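Workshop Tips: Tidying Up Your Two-Arm Planning Software

4 min read
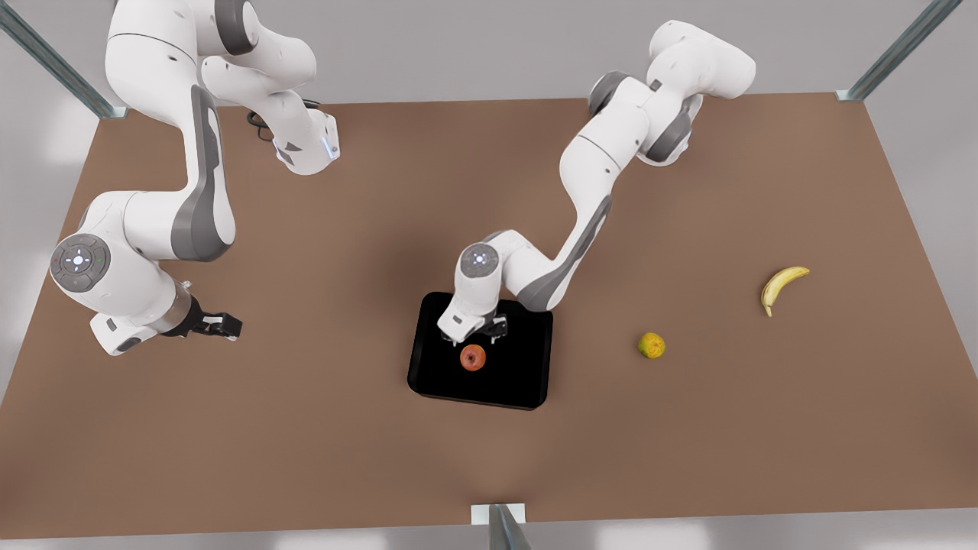
Most trouble with a two-arm sorting job starts in the task file, well before the motion planner gets a turn. Write the goal down as a state, in words a person could check by looking: which items belong on the tray, which stay on the table, where both arms should finish. "Clear the fruit" is too vague to test. With the apple on the black tray and the banana and the small yellow-green fruit still on the brown tabletop, a good goal file tells you which items are left to do and leaves the apple alone. If your planner wants to pick up the apple again, check the goal before you touch anything else.

Name things once. Pick one name for each arm and use it in the scene file, the planner and the logs. We use the robot's own left and right. Someone looking from across the table will see them swapped, so write the convention at the top of the scene file. In the Bech config format that goes in the header block, and the viewer will show it if you turn labels on.

Give the tray a rim. A tray modeled as a flat rectangle lets the planner slide a fingertip straight through the edge. Add the rim as thin boxes on all four sides and pad them by a few millimeters. The same goes for the posts of the surrounding frame. They look far away until an elbow swings wide.

Plan one arm at a time to begin with. Park the second arm, get the first one working, then swap. Once both are reliable alone, let them move together with a shared zone over the tray that only one gripper may hold. A simple lock is enough. Release it when the wrist has cleared the zone, and not when the fingers open — that mistake cost us most of February.

Check what the camera can't see. An arm reaching over the tray hides part of it, and a detector that loses sight of an item may report it gone. Keep the last known position for a while and mark it as stale. Girnetti does this with one setting, which is off by default.

Use separate grasp settings for round and long items. For a banana, close across the curve near the middle. For something round, come straight down and center on it. Keep the settings in one table, with one row per item, so a new fruit doesn't mean new code.

Change the seed. A run that works with every item in its usual spot proves very little. We ran 313 layouts in simulation with small random shifts, and 82 failed on the first pass. Sorting the failures by error message took an afternoon, and 13 of them were the same typo in a joint limit.

Log the plan as well as the motion. Save the goal, the scene and the seed next to every run. Fludelen can replay from those three files alone. Keep the last 20 runs and delete the rest, or the disk fills up.

Slow the first run after any change. Quarter speed is fine, even in simulation, and watch both wrists as they come in over the table.

Recent tips
Labeling Cables So You Can Find Them Again
Setting Up a Hedwood Bench From Scratch
Joint Limits: Where to Write Them Down
Cleaning Out Old Log Folders
When to Restart the Planner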